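Robot Club Gallery – July, Bin Bag Month!

Our team of 4 picked the messiest chore we could think of, and we love it.
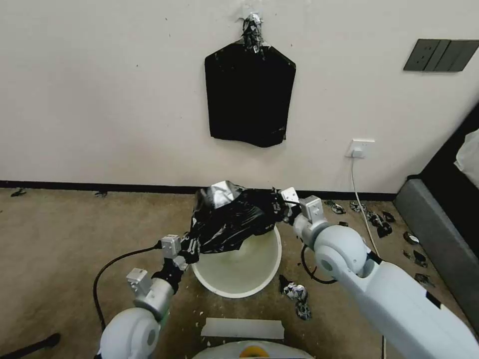
Two grippers, one bag, one bin. 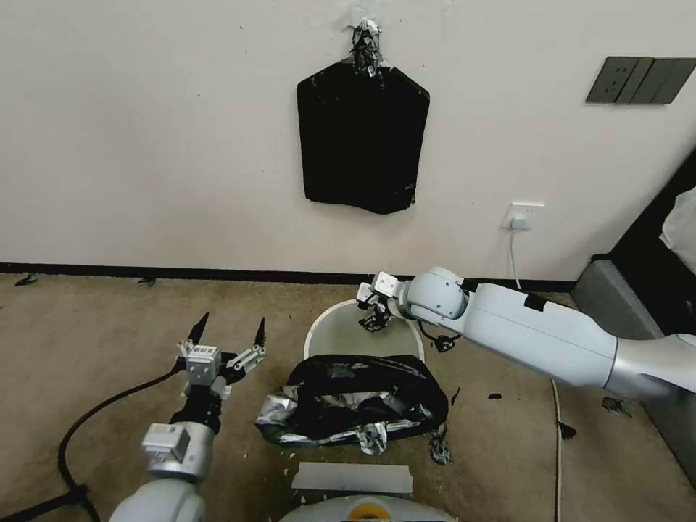
Right gripper over the rim, left one open.

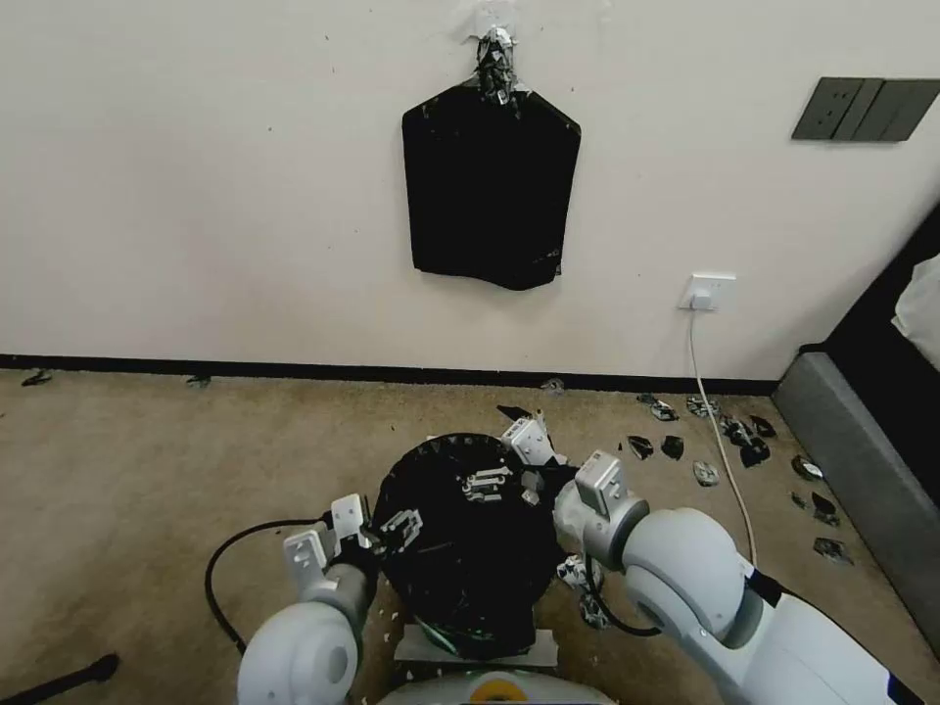
Natália and Tiago wrote the two-arm code for our Climness entry, and it's now 481 lines long! Thin plastic is wonderfully hard to handle – all those black scraps on the carpet say plenty. Next up for Mafalda: a softer grip!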